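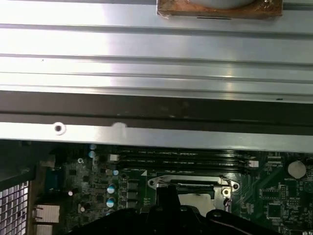
Section 3. Planning and Budgeting Your Teardown Cell

Get this section done before you order anything! An hour with a notepad now makes the rest of the set-up go much faster, and it's a fun hour - you get to decide what your Joltadero cell will be good at.

1. List the computers you plan to take apart. Note the case type, the board layout and the fasteners.

2. Pick one model to start with. Desktops with wide, open cases are great first projects.

3. Measure the opening of the case and compare it with the width of your gripper when fully open. 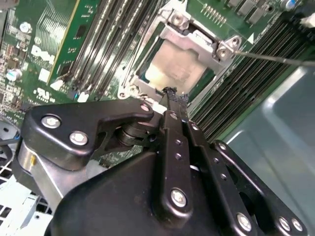
Figure 3-1. Gripper reaching toward the CPU socket, with memory slots on both sides.

4. Price the gripper and the wrist camera together. The Korna starter set is $1,623, and a spare set of finger links and pads adds $974.

5. Write down your total before shipping. With the work mat and fixture clamps left for later, Korna buyers land at $2,597.

NOTE: Mārtiņš Jaunzems at our Liepiņa workshop keeps the planning sheet up to date (last revised in October). Ask him for a copy - it does the adding for you!

6. Set aside up to 30 hours of staff time for teaching the first model.

CAUTION: Unplug the computer and remove any backup battery packs before the gripper goes near the board. Budget for a grounding strap at every station. 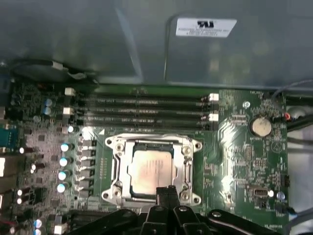

Should we buy the spare fingers with the first order?
We'd order them together. Pads wear fastest while you're still learning how close to set the approach, and a second set on the shelf keeps you working.

7. Send the finished sheet to your Unatex dealer and go on to Section 4.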